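Search products Go

Plakard yard sign kit for local campaigns

I've run sign crews in three county races now, and Plakard is the first kit I'd happily buy again with my own money! Each box holds 19 corrugated signs, printed both sides, with wire stakes that go into hard January ground without folding up on you. The ink held its color through a whole primary season on my corner, sun and sleet and all.

The blank panel along the bottom is my favorite part - it takes the "Paid for by" line, so you can order early and add the committee name once the paperwork is in. (Check your state's rules on lettering size first, they do differ.)

Our town council race used 281 signs, and Valentina Olivares in Breritby put out 330 for the school levy. Both sets stacked flat in a garage afterward and came out fine for the runoff.

Boxes ship in 9 days. Stakes are sold separately too, and you will want spares, believe me - mowers eat them.

Comments

Pascual Tapia: Used these for the water district seat. The stakes are great, but I'd love a taller one for ditches.

Duyên Phí: Do the signs fit the older Zivuslow frames?

Abelardo Zúñiga: @Duyên yes, mine slid right in. Tight at the corners, but they stay put.

We use cookies to remember your cart. Accept / Manage

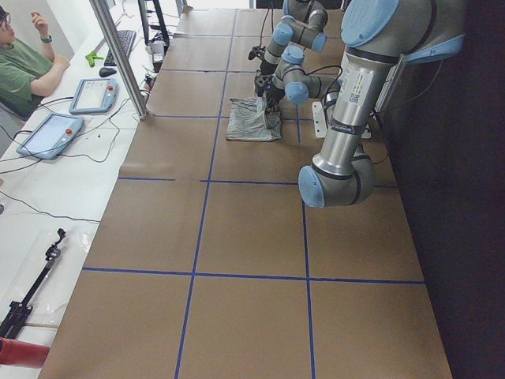

One more thing on reorders: keep the proof number from your first box, and the second batch will match the first right down to the shade of blue.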